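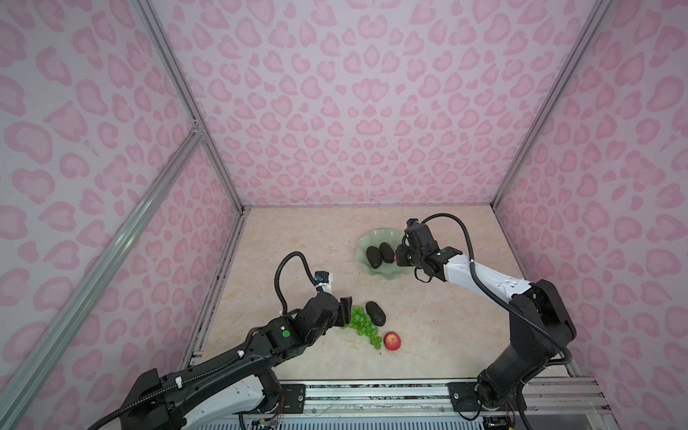
Figure 1. Two robot arms at work over fruit and vegetables on a marble-textured tabletop with patterned walls.

3. Pulling fields out of old log files

I should say up front that I came to this problem as somebody with a messy shared drive. We had 397 text files on it, written by different people over the years, and hardly any two of them followed the same layout. Some had a header block at the top, some had the header pasted in at the bottom, and a few had it in both places with different values (I still don't know which to trust in those).

3.1 First pass with plain patterns

My first try was the obvious one. I wrote a pattern for each field I cared about – operator, start time, item name, free-text remark – and ran the lot over every file. It was quick to set up and I was pretty pleased with myself for an afternoon! Then Enikő Juhász went through the output by hand and found that the item name pattern was happily picking up bits of the remarks. Anyone who typed "item: see note" had broken it.

So I tightened the patterns, and of course the tighter ones missed real values. I went back and forth like this until I had almost 70 patterns in one long list, and changing any of them made me nervous.

3.2 Patterns plus neighbors

What we do now in Farnik is look at the lines on either side of a match. A candidate value gets kept if at least one of the 3 lines before it or after it also holds a known field label. Jinfeng Yin suggested this after watching me scroll through matches and noticing that I kept glancing up and down to decide if one was real. We cut the pattern list down to 10, and each one is loose enough that I can read it without squinting.

The kept matches are written out as one row per record, tab-separated, with the source file and line number in the first two columns. I'd push anyone building something like this to keep those two columns, even if the people downstream say they don't want them. Ours said that too, and by April they were asking how to get back to the original text.

3.3 Where it still goes wrong

Files with no labels at all are the sore spot. The Drestmont batch is full of them: bare values, one per line, in an order that somebody must have known by heart. The neighbor rule throws all of that away. For now we send those files to a separate folder and deal with them by hand, and Section 5 reports them on their own line in the table.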